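**Page updated 9 October 2019. New color added (Moss). Oatmeal is back in all sizes except XS.**

# Danberg Cardigan, women's

Rolora item 393
$171
Free hemming of sleeves on request, see below

The Danberg is a mid-weight button cardigan with a V neck, two patch pockets and a straight hem that falls at the hip. We have sold it since our second year. The yarn has changed once and the buttons have changed twice. The shape is the same as the first one, apart from the armhole, which was cut a little deeper after customers told us it bunched over a long-sleeved shirt.

It is knit from 100 percent wool, spun for us at Flastusden. There is no nylon or acrylic in it. That makes it warmer for its weight and a bit more work to wash, so please read the care section before you order if you have never owned a wool sweater.

## Details

- 100 percent wool, two-ply
- V neck with a ribbed button band
- Seven buttons, dyed to match the yarn, plus a spare sewn inside the left side seam
- Two patch pockets, lined with cotton so they don't sag
- Ribbed cuffs, long enough to fold back once
- Straight hem, no side vents
- Loop at the back neck for hanging on a hook
- Side seams are linked, not overlocked, and lie flat

## Colors

**Oatmeal.** A pale, warm beige with darker flecks. The yarn is undyed and it varies from batch to batch. If you are buying two for people who plan to match, order them together.

**Moss.** New this fall. A dull green with some brown in it. On most screens it looks brighter than it is.

**Ink.** Very dark blue. It can pass for black indoors and it can't outside. Ink sheds a little color in the first wash, so wash it alone.

**Brick.** An orange-red. This one is being discontinued when stock runs out. Sizes S and XL only at the moment.

**Ásgeirsdóttir stripe.** Oatmeal with narrow Ink stripes on the body and plain sleeves. The stripes are matched at the side seams and across the pockets. It costs the same as the plain colors. It sells out faster, mostly in M, and we knit it only twice a year. The next run is planned for June.

## Size and fit

The Danberg is meant to go over a shirt or a thin turtleneck and under a coat. It isn't oversized. If you are between sizes and like a loose cardigan, take the larger one. If you will mostly wear it buttoned over a camisole or a T-shirt, take the smaller.

| Size | Usual dress size | Notes |
|---|---|---|
| XS | 0–2 | Sleeves are the same length as S |
| S | 4–6 | |
| M | 8–10 | Most ordered |
| L | 12 to 14 | |
| XL | 16–18 | Pockets set slightly lower |
| XXL | 20–22 | Pockets set slightly lower, wider button band |

The sleeves run long. We know. Taller customers asked us to leave them alone, and the cuffs were designed to be folded. If you would like them shortened for good, write "shorten sleeves" in the order notes with the length you want from shoulder seam to end of cuff. Eamon Mulligan does this work in our shop and will email you if the number looks off. A shortened cardigan can still be exchanged for a fault but can't be returned for fit.

Wool relaxes with wear. Expect the body to grow a little in the first few weeks, more in width than in length. It pulls back in when washed.

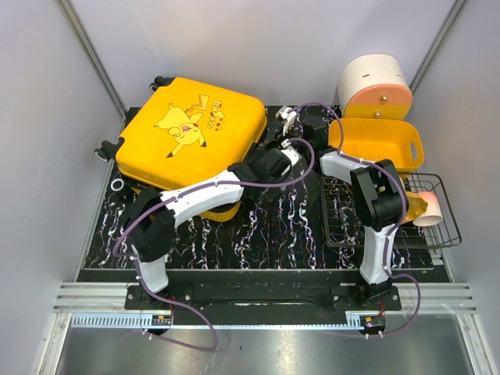
**Can I wear the Danberg if wool usually makes me itch?**

It depends on how sensitive your skin is. This is a medium wool, softer than a fisherman's sweater and rougher than merino. Most people are fine with it over a long-sleeved shirt, and the place they notice it first is the back of the neck, so a collar helps. If merino bothers you, this will too, and we would point you to our cotton cardigan instead.

## How it wears

You will see some pilling in the first month, mainly under the arms and where a bag strap rubs. This is short fiber working its way out of the yarn and it slows down a lot after that. Take the pills off with a sweater comb or a fabric shaver, with the cardigan laid flat. Don't pull them by hand.

The pockets will hold a phone, keys and a pair of gloves. They will also hold more than that, but the front starts to hang unevenly when they're loaded. The cotton lining helps and doesn't cure it.

Elbows are the first place to thin. On the Oatmeal and Moss we can supply yarn from the same batch for darning if you tell us the batch number, printed on the small label beside the spare button. Ask soon after you buy. We keep leftover cones until the next batch comes in and then they go to the sample room.

Buttons are sewn by machine and then tied off by hand. If one comes loose in the first year send us a note and we'll mail you thread in the right color, or you can send the cardigan back and we'll do it.

## What to wear it with

We get asked this a lot, so here is what people in the office do with theirs.

With jeans and a white T-shirt, left open, sleeves folded. This is how it looks on most of our customers on a Saturday kind of errand. The Oatmeal is easiest here.

Over a cotton dress, with the bottom three buttons undone. The hem hits at a good place on a full skirt. On a straight dress it can look boxy, and a belt over the cardigan doesn't work well because of the pockets.

Buttoned all the way with a collared shirt underneath and wool pants. Ink is the one to get for work. It also hides coffee.

With leggings it's a bit short. We have a longer version in the works for next winter and will put it on this page when it's ready.

The stripe looks best with something plain. One of us wears it with a plaid skirt and likes it — you may too.

## Care

Wool doesn't need washing after every wear. Hang it by an open window overnight and most smells are gone by morning. When it does need washing:

1. Button it up and turn it inside out.
2. Fill a sink with lukewarm water and a small amount of wool wash. Regular detergent is too harsh.
3. Push it under and leave it to soak. Don't rub or wring.
4. Drain, and rinse with water of the same temperature.
5. Roll it in a towel and press.
6. Dry flat, away from the radiator, and pull the button band straight while it's damp.

A machine with a true wool cycle is okay if you use a mesh bag and keep the spin low. We don't recommend the dryer on any setting. A cardigan that has been through the dryer will be a child's cardigan and we can't fix it.

Store it folded. On a hanger the shoulders will develop points. In summer keep it in a closed cotton bag with cedar or lavender, and wash it before you put it away, as moths go for worn wool first.

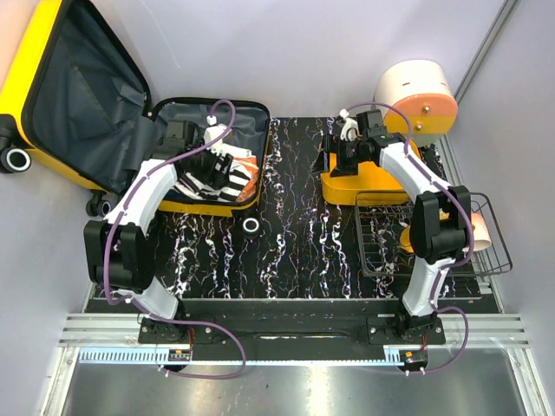 *Yellow suitcase with its lid open, dark gray lining inside.*

## Shipping and returns

Orders go out within two working days. Cardigans with shortened sleeves take a week longer, and up to two in December. Each one is folded in tissue inside a paper mailer. If you need a gift box, add it at checkout. The box is plain card with a ribbon, and we leave the price off the packing slip.

You have 14 days from delivery to send back an unworn cardigan for a refund or an exchange. Please leave the tags on. Try it indoors, over the kind of shirt you plan to wear with it, and keep it away from perfume and pets while you decide. We can't resell one that smells of either.

Return postage is on us for exchanges and on you for refunds. Sale items can be exchanged for another size if we have it. Brick is a sale item from this month.

If there is a fault — a dropped stitch, a seam opening, a pocket set crooked — tell us whenever you find it. A photo by email is usually enough and there's no time limit on this.

## Before you order

**Is it the same as the old Danberg with wooden buttons?** Same body, same yarn. The wooden buttons swelled in the wash and we stopped using them. We have a few left as spares for older cardigans.

**Will you make a men's version?** We tried a sample and weren't happy with the shoulders. There are no plans right now. Some men buy the XL and XXL, which button on the women's side.

**Can I buy the yarn?** Only for repairs. Flastusden sells its own knitting yarn, but not in this weight or in these colors.

**Do you make it in kids' sizes?** A small run of Moss pullovers for ages two to six is listed under Children. It uses the same yarn and has a shoulder button for getting over big heads.

**My size is out of stock. What now?** Leave your email on the waiting list below the size menu. You will get one message when it's back and nothing else from us. It doesn't hold a cardigan for you.

## Goes with

- Rolora long-sleeved cotton tee, white or navy
- Rolora wool wash, unscented
- Sweater comb with cloth pouch
- Cedar blocks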